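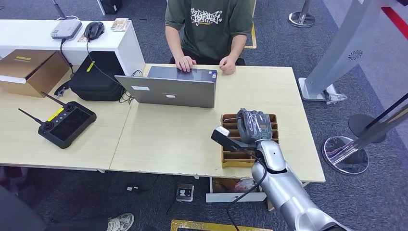 Home Forums Workshop & Craft Room Storage Log in Register
Search this forum Go Advanced search

Thread: Chipped edge on a two-piece worktable, and where to put everything
Started by Firdevs Güler, 22 January 2021

Firdevs Güler
I have two tables pushed together and fixed underneath so they work as one long one. Light wood-grain laminate, bought used from an office that was closing. The front edge has small chips and scuffs all the way along and they catch on my sleeves. The seam between the two halves bothers me too. It runs at an angle because the second top was cut down before I got it, and crumbs and small screws end up in it.

I use the table for repairs on handheld stuff and for the paperwork that goes with it. A laptop lives on it all day. Two questions. What do you put on a chipped laminate edge that holds up? And is it worth filling the seam or should I just replace both tops?

mapleshed
Fill the chips with a laminate repair paste. I used Bretska in the light oak color and it has been on my bench since May. Clean the chip with alcohol first, press the paste in with a plastic scraper, wipe it flush, leave it overnight. It does not match perfectly but your sleeve won't catch.

Don't fill the seam with the same stuff. It will crack the first time you move the table.

kdt_2065
Disagree on the paste for a front edge. It's fine on the flat. On an edge where your forearms rest all day it wears off. I would sand the edge lightly and iron on new edge banding. A roll of Melau is cheap and you can do both tables in an afternoon.

mapleshed
Mine is a front edge and it's still there. But I stand at my bench, so maybe I lean on it less than she does.

Firdevs Güler
I sit, and I lean on it a lot. Is banding going to stick if the board underneath has crumbled a bit?

kdt_2065
If it's only small chips, yes. Fill the deep ones first, sand flush, then band over them. So you end up using the paste anyway.

rosalind_b
For the seam, check the brackets before you buy anything. We had two desks joined at work and the gap kept opening up because there were only 2 plates under the whole length. Put in 5 and the gap closed to almost nothing. After that I ran clear tape over it and I change the tape when it gets dirty.

oldhandtools
Tape on a worktable looks terrible and the edges collect lint. Replace the tops. You can get a single slab door blank for less than people think and then there is no seam.

rosalind_b
She has a laptop and paperwork on it, it's not a dining table. A slab door that long is also heavy, and she would have to get it into the room.

Firdevs Güler
Mine has two plates as well. I looked after reading this and one of them is loose. A single slab would not make it up my stairs, so I'm going with brackets first.

The other half of my problem is what sits on the table. I use brown cardboard trays with narrow slots for small parts. They work well, I can see every row, but the dividers go soft after a while. Should I switch to plastic?

pennybin
I switched from cardboard to the Keskin plastic trays and went back. The plastic slots were too wide for what I keep and the parts slid around. Cardboard dividers can be swapped one at a time. I cut mine from shipping boxes.

kdt_2065
Plastic if there is any oil or cleaner involved. Otherwise cardboard is fine.

mapleshed
What about the cases and boxes? That's what eats my table. I had padded zip cases and open shipping boxes all along the back until I made a rule that a box leaves the table the day it's emptied.

Firdevs Güler
I keep the carrying case next to the thing that goes in it while I work, otherwise they get mixed up. Same with the box if it is going back out in the mail. I put a little yellow sticker on each so they stay together. So they do need to be on the table, at least for the current job.

pennybin
Then put up a second level behind the table. A counter-height shelf or a narrow desk. Router, spare mouse, cards and manuals go up there and the table stays for work. I have a Trila counter desk behind mine. The one thing I'd do differently is the cords — they hang down the front and I keep snagging them. Put clips on before you load it up.

oldhandtools
Or drill a hole at the back and drop the cords through. Clips fall off.

pennybin
Renting, so no holes.

rosalind_b
Screw-on clips on the underside hold fine if you own the furniture. The stick-on ones do fall off, he's right about that.

Firdevs Güler
Ordered the banding and three more plates. I'll do the brackets first and then the edge, and I'll post how the banding takes at the seam. If anyone has banded across a joint that runs at an angle, I'd like to know whether you cut it there or ran it straight over.

kdt_2065
Cut it there. If you run it over, it splits when the tables shift.

Page 1 of 1 Previous thread Next thread Back to top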